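The slow business of teaching a robot to sew

By Hélder Rebelo
6/7/20

The first thing they give you at Kulari is a stool, and the second is a warning that you will want to stand up. I had been told to bring comfortable shoes and a packed lunch, and I did need both, but it was the stool that mattered. It is low, with a padded bar across the front for the forearms, and everybody who teaches the robots spends most of their working day on it, head down in a hood, with a thumb and a finger of each hand strapped into a pair of little metal handles that feel rather like sugar tongs.

I had come to watch people show a machine how to stitch. It sounds a grand thing when you say it quickly, and I suppose I had expected something grand, with a lot of glass and a hush. What I found was two long rooms above a tile warehouse, a kettle that took its time, and a group of patient people doing the same small job over and over again so that a computer could look at how they did it.

The idea is simple enough to explain over a cup of tea, and it was explained to me over several. You sit at the console and move your hands. On the other side of the room a pair of instruments moves as you do, only smaller and steadier, and everything is kept: where the tips went, how far the jaws opened, what the cameras saw at each moment. One go at one stitch is called a demonstration. Gather enough of them and the software can begin to work out what they have in common, and have a try for itself.

Enough, in this case, was first reckoned to be 200. That was in the spring of last year, and there is still a sheet of paper on the wall with the number in thick green pen, crossed out, and 800 written beneath it in a different hand. When I asked what had gone wrong with the 200, I was told nothing had. They were lovely stitches. They were all made by people who were good at it, on good days, and so the machine had never seen what to do when the needle came up at a silly angle or the thread wandered off behind something.

So the teachers were asked to get into muddles and get out of them again, which they found harder than sewing neatly. There is a knack to dropping a needle on purpose. If you do it carelessly it lands somewhere perfectly convenient, and if you do it with too much thought the machine learns to put the needle down very gently in an awkward spot – a habit that took the team a good part of May to train back out.

I sat through a long morning of this. There is very little to hear, apart from the occasional sigh from inside the hood and the click of the foot pedal. You use the pedal to let go, in a manner of speaking: press it and the instruments stay where they are while you bring your own hands back to a comfortable place, like lifting a computer mouse when you run out of desk. Beginners forget it and end up with their elbows round their ears. I was a beginner for one afternoon and can report that my elbows did exactly that.

The thread is the real trouble. Needles are stiff and behave much the same from one stitch to the next, but thread lies wherever it pleases, and a person deals with it almost without thinking, nudging a loop aside here and taking up a bit of slack there. Ask the teachers how they know when to do it and they look at their hands, as if the hands might be willing to answer. 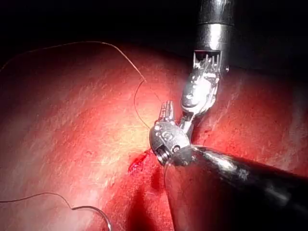
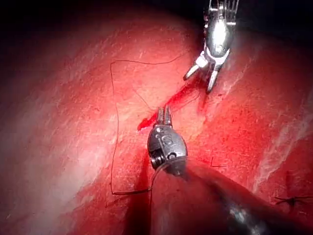
Two instruments and one fine thread, with the tissue bleeding a little between them.

Lourenço Mota thinks we make far too much of the machine in all this and not nearly enough of the people on the stools. He told me, with some heat, that a demonstration is a piece of someone's skill and ought to be signed like one, and that when a robot finally ties a decent knot you should be able to look up whose knots it had been brought up on. He would also like the good teachers to be paid more than the quick ones, and he said that twice, the second time loudly enough to be heard in the next room.

I have some sympathy with that. By the end of my second day I could tell the teachers apart from the movements of the instruments alone. One of them always opened the jaws a shade too wide before closing on the thread, like somebody clearing their throat. Another went in from the left whenever there was a choice. These habits do find their way through, and the software will pick up a mannerism as readily as a method, so the sessions are now shared out with some care and no one sits at the console for more than 30 minutes at a stretch. Before that rule came in, the last stitches of a session were noticeably sloppier than the first, and the robot, bless it, had learned to be tired.

When it came to the robot's own turn, we all moved our chairs. A teacher stays at the console throughout with hands in the handles, ready to take over, and if she does, that moment of taking over is kept as well and goes back into the pile. I am told these short rescues are worth more than whole clean stitches. On the afternoon I was there she stepped in at attempt 42, when the thread had been picked up too near its end, and handed control back a few moments later. The instruments paused, and then carried on.

My own single demonstration took so long that the kettle boiled twice. It was saved along with the rest, under my initials, in a folder for stitches that need looking at.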